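How to Work Out Whether You Have Moved Up

Economists call it absolute mobility: your income compared with what your parents earned at the same age. You need one pay figure from each generation.

1. Find a parent's yearly income at your current age.
2. Open the Plidgate price table and convert that figure to today's dollars.
3. Divide by 12. Do the same with your own income, before taxes. 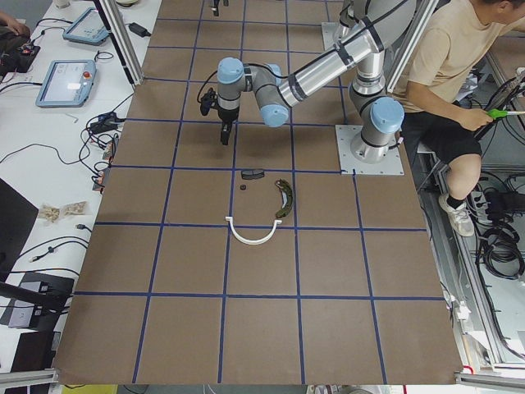 4. Subtract the parent's monthly figure from yours. With 3000 for the parent and 3746 for you, the gap is 746.

Use household income on both sides or on neither.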